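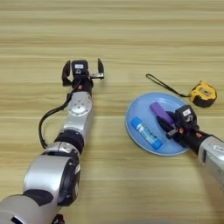 Home | Projects | Files | Members | Contact

Filed under: Student Projects / Robotics Club

# virkcombe-plate-sort

Recordings and notes from the Virkcombe robotics club's two-arm table project. The club meets in the Figueroa building after classes. Most of the members had never used a robot arm before the fall.

## Task

Small desk items are picked up from a table and placed on a plate, or taken off it again. Both arms are driven by a student. The tabletop is wood and was left uncovered, so the grain shows in every recording.

Items used so far include glue sticks and a tape measure. The tape measure has a strap, and the strap catches on things. Keep it away from the plate unless the episode is about the tape measure.

## What is in the files

- 2000 episodes, one folder each
- one head view and two wrist views per episode
- joint positions and gripper opening for both arms
- a text file with the instruction given to the driver

Episodes run roughly 13 seconds. Failed grasps were kept and are marked `fail` in the text file. If the driver dropped an item and picked it up again, the episode is marked `retry`.

## Known problems

- Wrist views in the first 5 sessions are slightly behind the head view. Sena Acheampong is working on a fix.
- The two grippers do not close to the same width at the same setting. Do not copy values from left to right.
- Instructions were typed by hand. "Glue", "glue stick" and "gluestick" all mean the same item.

## Using the loader

 python load.py --episode 13 --view head

Use `--view left` or `--view right` for the wrist views. The loader was written for the club's own computers and has not been tried on Windows.

## People

Ekua Owusu and Shewit Nigatu drove most of the episodes. Eduard Krajčí wrote the loader. Etornam Amegashie checked the labels and keeps this page.

## Changes

Apr 7, 2021: Added the `retry` mark and removed duplicate folders. The next upload is planned for May and will have episodes with two plates.

Previous | Next | Back to Projects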